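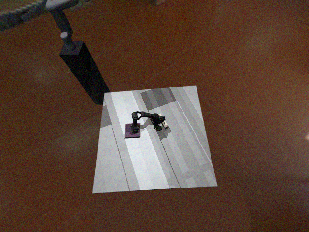

Second series of Callik still not confirmed, but cast keep dropping hints

Last updated: 4.20pm

The makers of Callik have yet to say whether the island crime drama will return for a second series, despite a run of hints from its cast and a working title that has been doing the rounds among fans for most of the summer.

The first series ended in spring with Detective Sergeant Isla Farquharson, played by Morag Pollock, standing on the harbour wall with the missing ledger in her coat and the last ferry already gone. It left several threads open, among them who had paid for the boat and why the harbour master lied about the tide.

Pollock was asked about the show during a question session at a theatre in August, where she was appearing in a new stage play. She told the audience she had "kept the coat" and would be "very cross" if she never got to wear it again. Pressed on whether she had signed a contract, she laughed and asked for the next question.

Her co-star Calum MacBrayne has been less guarded. Speaking on a radio programme the following week, he said he had been told to keep part of the winter free.

"I've been asked not to book anything, and I haven't booked anything," he said. "You can make of that what you like. I don't have a script, so I couldn't spoil it if I tried."

MacBrayne plays the ferry engineer Donnie, who was last seen being taken off the island for questioning. Many viewers had assumed the character was finished with.

The production company, Urnetti, would only say that talks were continuing. A spokesman said the company was "proud of the first series and grateful for the response to it", and that any news would come from the broadcaster first. The broadcaster did not comment.

Writer Sorcha Aitken has said in the past that she planned the story to run over two series of seven episodes each, with the second moving much of the action across the water to the fictional fishing port of Prerkska. That name is where the rumoured title comes from. Fans spotted "Callik: Prerkska" on an agency page listing upcoming work for the Norwegian actor Ketill Bech, who did not appear in the first series. The line was taken down within hours, and his agent has not replied to requests for comment.

Bech is best known at home for stage work. If the listing was correct, he would be the first major addition to the cast — and a likely fit for the ship owner Farquharson spent the first series trying to trace.

A petition asking for the show to be renewed had 3,636 signatures by this afternoon. It was started by a fan group which also runs a weekly rewatch of the first series, now on its third time through.

Magnus Yule, who directed the opening two episodes and the finale, is thought unlikely to come back in the same role. He is at work on a feature film and said in a recent interview that the dates would clash. He added that he had read an outline for more episodes and thought it was "darker, and a good bit wetter" than what had gone before.

Open auditions may give a clearer sign. A community noticeboard in the area where the harbour scenes were shot carried a call last month for 400 extras, with preference given to people who can handle a small boat. The notice did not name the production, and gave only a winter start and an email address.

All episodes of the first series can still be streamed.

Get the day's TV and film stories in your inbox. Sign up to our newsletter. You can unsubscribe at any time.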